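Ostley Card Room Forum > Tournament Play > Structures

Topic: Big blind ante vs. traditional ante at short tables

rivergauge
Posted 15 January 2019

Our monthly freezeout switched to the big blind ante in November. Dealing is faster, no argument there. My question is about the final table. Once we are down to 4 players, the ante stays at one full big blind, so the cost per orbit per player stays flat but the dead money per hand is high relative to the stacks. Has anyone tried cutting it in half?

foldequity_k
Clonia cuts it to half a big blind at five-handed. It works fine. Dealers need it written on the structure sheet or they forget.

Itsuki Kinoshita
I disagree with cutting it. With individual antes, the total in the pot shrinks as players bust. With the big blind ante it does not, and everybody knows that when they register. Changing the amount in the middle of a level punishes whoever just paid the full one.

foldequity_k
Then change it at the level break. Clonia does.

rivergauge
Average stack at our final table is about 10 big blinds. At that depth an extra half blind in the middle widens every shove from the button.

Itsuki Kinoshita
Your average stack is the problem. Add 2 levels before the break and leave the ante alone.

mucked_again
Separate question: ante first or blind first when the big blind is short? Ueda plays ante first. The Handeo clock has a note that says blind first.

foldequity_k
Blind first. Otherwise a player with one big blind left can win back only the ante.

Itsuki Kinoshita
Ante first. It is simpler for the dealer and it matches the old order of posting.

rivergauge
We use blind first. Full write-up is on the club page, start of it pasted below. 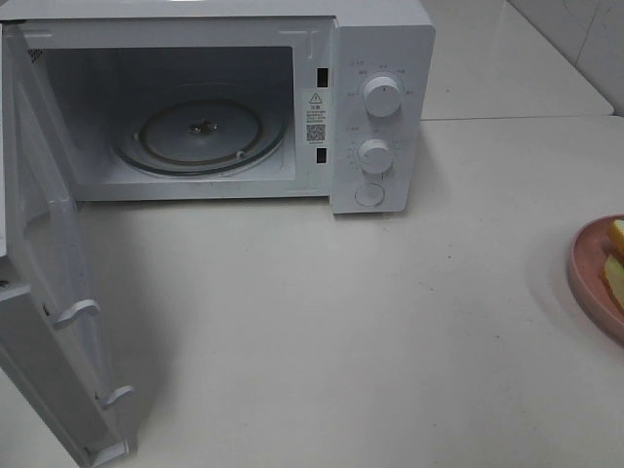

2 min read

Short stacks in the big blind. A player who cannot cover both amounts posts the blind, and any chips left over go to the ante. The other players still call the full big blind.

mucked_again
Thanks. I will ask Ueda whether theirs is in writing.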